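Home | Talks | Notes | Contact

Filed under: Robot learning, Speaker notes

Gathering examples in simulation: kitchen tasks
Notes for the Kandberg session

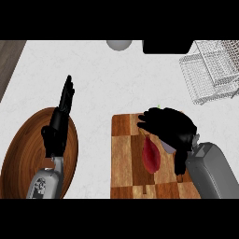 Rizwan Jafri wrote back on the draft that simulated examples are cheap to make and easy to make badly, and he wanted that said before any figures. So say it first.

Then the figures. We kept 3,184 examples. Each cutting run has two arms, a knife in the right hand, a board, a tray and a piece of red fruit. Leave the slide up while talking through this.

Point out the left hand, open over the round tray. New operators forget the idle hand. If it drifts, the drift goes into the data and the model learns it. We now ask for a rest pose before the knife moves.

Batches: 20 runs, then stop and watch them back. We tried 200 without a stop in February and threw most of them away — the grip on the knife had changed partway through and the labels didn't say so.

Ploltell does the replay, Stultix holds the labels. Don't go into file formats unless asked.

Variation. Move the fruit, turn the board, change the clutter at the back of the counter. Change one thing per batch. Muñoz changes everything at once and it is hard to tell what helped.

Failed runs: keep them, mark them as failed. Expect a question on this.

Pause for 2 minutes of questions, then on to the real arms.

Last updated: Friday, May 5, 2023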